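Flonstead House, Daybook of the Collections Office
21 May 2026

The office opened at the usual hour. The first part of the morning was given to the linen store, where the shelving on the north wall has been relabeled in accordance with the list agreed in January. The old labels were removed and the adhesive taken off with warm water and a plastic scraper. Two shelves still carry a faint mark where the tape had been, and these will be left as they are.

The count of table linen was completed before lunch. The store holds 168 napkins and 73 tablecloths, which agrees with the January list for the napkins and is one short for the tablecloths. The missing cloth is the long damask from the Guerreiro gift. It was found after lunch in the press on the landing, folded inside a blanket, and has been returned to its box. The list now stands correct, and the entry for the press has been amended to say that it holds blankets only.

It is recorded with some regret that the lavender sachets bought last year have stained the lining paper in three drawers. The paper has been replaced. No linen was marked. The office will not be ordering sachets again, and cedar blocks will be considered when the next supply order is drawn up.

In the afternoon work moved to the Gerden Room, which is to be used for wrapping and packing the small ceramics before they go to the upper store. The two cabinets were shifted toward the window wall so that a person carrying a box may pass behind the chairs. The rug was rolled and taken to the corridor, where it is rather in the way. The curtains were drawn halfway across at two o'clock, the sun being strong on that side of the house, and opened again at five.

Supplies were delivered from Gradutow shortly after three. The order was for 900 sheets of acid-free tissue and 200 flat cartons of the smaller size. The tissue was correct. The cartons were of the larger size, and a letter has been sent asking for an exchange. Until the exchange is made, packing may proceed with the cartons left over from the winter, which are sound apart from those that stood nearest the boiler room door.

A discussion was held on the care of the wood in this room. The view of the office is that the surface should be wiped with a dry cloth at the start and close of each session, and that no cup, vase or damp sponge is to be set down on it at any time. Beeswax polish was proposed and has been put off to the autumn — the smell lingers, and the tissue takes it up. A felt cover was also proposed. The price is being looked into.

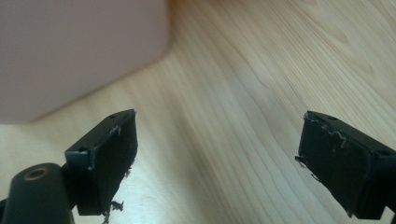 Gerden Room: the wooden surface, 21 May.

The key to the right-hand cabinet continues to stick. It turns if the door is lifted slightly at the handle, and a note to this effect has been tied to the key. The locksmith has been asked to look at it on the next visit, together with the latch on the garden door.

The radiator in the corridor was bled and is quieter. One bulb was replaced on the back stairs.

Work for tomorrow: the cream jugs and the lidded bowls, in that order, beginning with the lower shelf of the left-hand cabinet. The rug must be moved before the window cleaners come. Tea towels are to be brought back from the laundry, and the spare tissue is to go into the linen store, on the second shelf, under its new label.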